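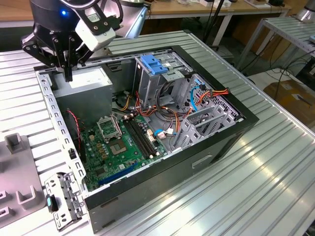
April 23, 2018. Second full session of memory module demonstrations on the tower, remote control only. I had meant to mix in hand-guided runs, but pushing the arm by the wrist puts my own hand in the camera view, and Valter Cunha wants the two kinds kept in separate sets. Fine by me. Every run starts from the same state: tower on its side on the slotted bench, both memory slots empty, socket bracket open, gripper parked high over the corner by the power supply. The orange and yellow power cables stay where they lie over the board. I was tempted to tie them back. Valter says leave them, and the Drokis people will not tie theirs back either.

Target was 50 runs. Got 20 that I would keep. Most of the rejects are my fault and come from the same place, the last bit of travel before the module meets the slot. The slots run at an angle to the arm's base axes, so a straight push on the stick drifts sideways and I correct late. After lunch I rotated the control frame to match the slots and the drift went away. Should have done that yesterday. I now have two sets with different stick habits in them, and I don't know yet if the training cares.

Force limit: left at the Kistitz default in the morning, lowered in the afternoon. With the lower limit the arm stalls before the module seats, and I learned to rock it — one end, then the other. The rocking shows up clearly in the wrist log. Run 148 by the overall count is the cleanest one so far. I marked it for Vasylenko, who asked for a reference trace.

Lag on the remote link was bad once, for a few minutes, then normal. Logged it, dropped those runs.

Disk is filling. The full plan is over 2000 runs by the end of May, and at this rate I will not get there alone. Wrote to Stekstead about a second operator. No answer yet.

Tomorrow: rotated frame from the start, low limit, same module. Bring the wrist rest for my left hand.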